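Updated 7 July 2018. Quick notes on teaching the arm by remote control, table tasks only. Written fast so fix what's wrong.

# Teaching the arm a table task by remote

Covers the drink-prep set: bowls, fruit, board, cloth. Same steps work for most pick-and-place stuff. If you want to teach by grabbing the arm and pushing it around, skip to the end.

## Before you touch the controls

- Leader arm on the Luvau stand, clamp tight. Wiggle it. If it moves, do it again.
- E-stop where your free hand is. Not behind the monitor.
- Power the follower first, leader second. Other way round and it jumps.
- Match poses before you hit Engage. The Karneck software lets you engage with the two arms way apart. Don't.
- Speed cap at 40 percent until you've done a full task without bumping anything.

Give yourself 12 practice runs, no recording. First few are ugly, fine.

## Check the wrist view

Do this every session. Bring the gripper over a part of the table with nothing on it and look at the wrist feed by itself. Other feeds off. You want even light, no hard shadow from the arm. Something with an edge near a corner is useful, a cloth or whatever, gives you a sense of which way is up when you rotate the wrist.

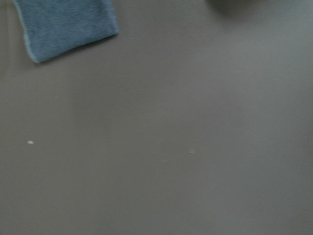 Mine is always a little soft when I'm up high over the table, is that a focus problem or do I live with it? I've cleaned the lens twice and it's the same.

Live with it, mostly. Ours is set for close work, so soft up high and sharp near the fingers is what you want. If it's soft *at the fingers* then yes, refocus: loosen the ring, hold a printed label in the grip, turn until you can read it, tighten. Then leave it alone for the whole dataset. Changing focus halfway means two different sets of pictures and the policy will notice.

Crumbs and lint: wipe between sessions, not between runs. A speck or two doesn't matter.

## Recording a run

1. Reset the table from the layout card. Close is good enough. Shift things a few inches between runs on purpose, otherwise it just learns the spot.
2. Arm to home. Count to 2. Hit Record. Stay still a moment so there's a clean start.
3. Move the way you'd want it to move. Slow, no stopping to think. Long pauses are the worst thing you can record, it learns to pause.
4. Come in from above on fruit. Fingers open wider than you think, tangerines roll.
5. For bowls go for the rim, one finger inside and one out. Squeeze til it holds and quit squeezing. Thin plastic flexes and then pops out of the grip. Lift straight up a little before going sideways. Some tilt is ok while it's in the air, just level it before you set down. Watch the gripper cable too, if the loop starts to pull, unwind the wrist instead of forcing it.
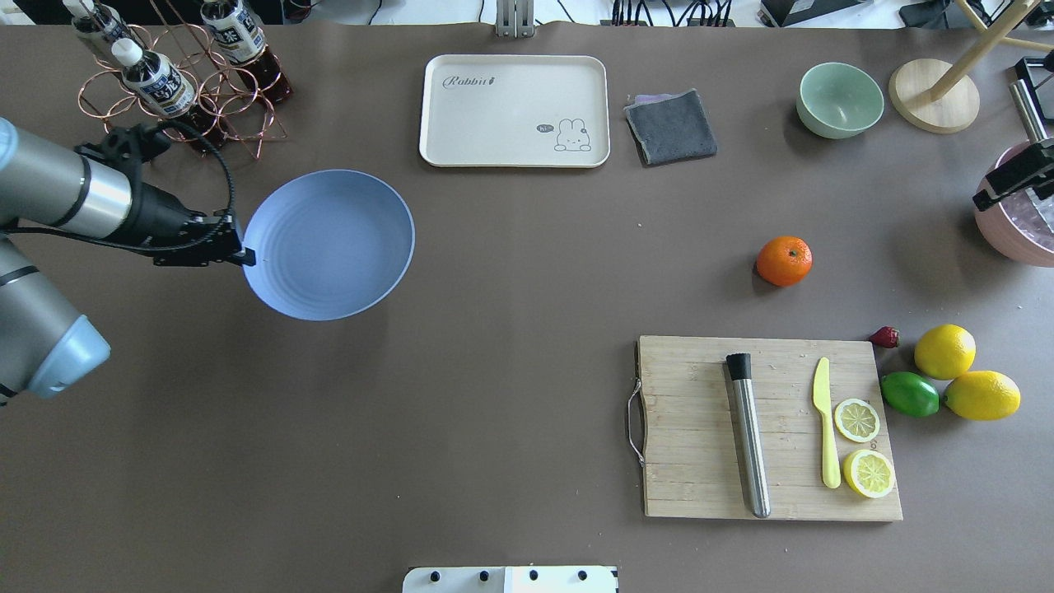
6. Set down, open, back off a couple inches *before* going home. Skip the back off and you drag whatever you just placed.
7. Stop recording at home. Not on the way.
8. Mark it good or bad right then. You will not remember later.

## What counts as bad

- Dropped it and didn't recover
- You reached in with your hand
- Hit the rack or the board hard enough to move it
- Lag. If the follower trails you by more than you can ignore, toss it and check the network. The Desmet switch under the bench needs a power cycle now and then.

Dropped it and picked it right back up is a GOOD run. Keep those, tag them "recover". They're worth more than the pretty ones.

We're at 1,748 runs in the shared folder and a bunch of the early ones have no tag at all. Please don't add to that pile.

## Teaching by hand instead

Fine for simple stuff, like one reach and one grab. Hit Float, hold the arm by the link above the wrist (not the gripper, you'll bend the fingers), and walk it through. Press the side button at each point you want saved.

Problems: your hand is in every camera, and you can't feel how hard the gripper is closing. So for bowls and anything squishy use remote. For waypoints only, by hand is quicker.

Float goes stiff if the payload setting is wrong. Arm sinks when you let go, payload too low. Arm creeps upward, too high. Set it with the gripper empty.

## Shutting down

Home, disengage, leader off, follower off. Fruit goes in the fridge, it doesn't last. Table gets a wipe, then a pass with the Bisell for the floor if anything got sliced.

Still to write: two-arm setup, probaly September.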